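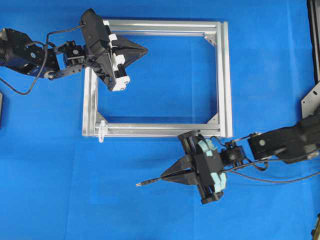 Informe de avance, febrero
Proyecto Kurix: bastidores de perfil ranurado y subconjunto de conexión
Destinatario: Farquharson, seguimiento de proyectos
Redacción: Rania Radwan
Revisión técnica: Nawal El Khatib

1. Alcance del periodo

El periodo cubre el paquete de trabajo 2 (montaje de bastidores rectangulares en perfil de aluminio) y el arranque del paquete 3 (manipulación de conectores de varios pines). El paquete 1 se cerró con el informe anterior y no ha generado gasto nuevo, salvo la factura pendiente de Stinby que se detalla en el apartado 5.

2. Bastidores

El diseño vigente es un rectángulo de barras con ranura en T, unidas mediante escuadras triangulares en las esquinas interiores. La superficie de trabajo se cubre con tela azul, que protege el acabado mate del perfil y da contraste suficiente con el gris del aluminio. Los pliegues de la tela no afectan a la medida de planitud, que se realiza aparte, sobre mármol.

Se han montado 36 bastidores. El par de apriete de las escuadras se verifica al final de cada turno. En la primera serie se detectó giro de la tuerca dentro de la ranura en varias uniones; se cambió el orden de apriete (primero las dos esquinas de una misma diagonal, después las restantes) y el defecto no ha vuelto a registrarse. La escuadría se comprueba por diferencia de diagonales. La tolerancia acordada en el anexo B se mantiene sin cambios.

Queda abierta la elección del proveedor de perfil. Biltatell ofrece corte a medida con rebabado incluido; Stinby entrega barra sin mecanizar, con menor plazo. La comparativa de coste se enviará por separado cuando se reciba la segunda oferta.

3. Conectores

El paquete 3 trabaja con conectores eléctricos de cuerpo negro rectangular, con una fila de orificios de pin en la cara. La dificultad principal es la orientación: una inclinación pequeña de la cara respecto al plano de inserción basta para que la fila no entre alineada.

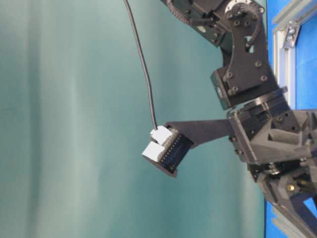
El procedimiento provisional fija tres comprobaciones antes de la inserción: inclinación de la cara, sentido de la fila y limpieza de los orificios. Se ha solicitado a Biltatell un lote de hasta 300 unidades para ensayos de repetición, con entrega prevista un jueves, día en que el almacén admite recepción por la tarde. Las piezas con marcas en el cuerpo se separan y no vuelven al lote.

4. Incidencias

Retraso en la entrega de escuadras, ya resuelto. Un error de etiquetado en dos cajas de tornillería obligó a repetir el inventario. Sin accidentes ni daños en equipos.

5. Ejecución económica

Gasto imputado en el periodo: 3459 euros, de los cuales 2000 corresponden a perfil y herrajes. La factura de Stinby del paquete 1 no está incluida en esa cifra; se imputará cuando llegue la versión corregida, con el número de pedido completo.

6. Próximo periodo

Cierre de la comparativa de perfil. Inicio de los ensayos de repetición con el lote de conectores. Redacción definitiva del procedimiento de inserción, a cargo de Nawal El Khatib. Se solicita a Farquharson confirmación por escrito de que el cambio en el orden de apriete no requiere una nueva revisión del anexo B.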